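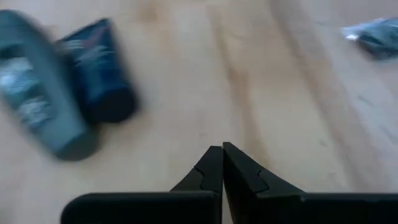 Figure 2. Pale wooden tabletop with a matte finish and a darker amber band in the grain.

3.2 Surface appearance and reported satisfaction

Respondents to the Brokstead household survey were asked to rate the appearance of the table they used most often for meals. Of the 1,808 households that returned the form, most owned at least one table of light wood, and these owners gave longer written answers than owners of painted or glass tables. Many of the comments dealt with grain. Broad bands of darker color, such as the one in Figure 2, were described by some respondents as a mark of real timber and by others as a flaw that should have been sorted out before sale.

The split followed age of purchase more closely than price. Households that had owned a table for less than two years tended to mention uneven color as a fault. Those with older tables seldom raised it, and several wrote that they had stopped noticing the pattern. Riis (personal communication) suggests that buyers compare a new table with the showroom piece and lose that point of comparison over time. Our data cannot test this directly, as the form did not ask where the table had first been seen.

Finish was treated as a separate item. Matte surfaces were rated higher for looks and lower for ease of cleaning. Respondents used the words "marks," "smudges" and "rings" almost interchangeably, and the coding scheme set out by Hjaltadóttir was revised in October to place all three under a single heading. Two coders then worked through the written answers again. Disagreements were settled by discussion, and 30 answers that remained unclear were left out of the tables in this section.

Care habits varied widely. Oil and soap were the products named most often, followed by plain water. A smaller group reported using nothing at all, and the ratings given by this group did not differ in any clear way from those of households that oiled their tables regularly. The Grorach pilot study found a similar result, although its sample was drawn from rented homes, where the furniture usually belonged to the landlord. The question of ownership is taken up in Section 3.3.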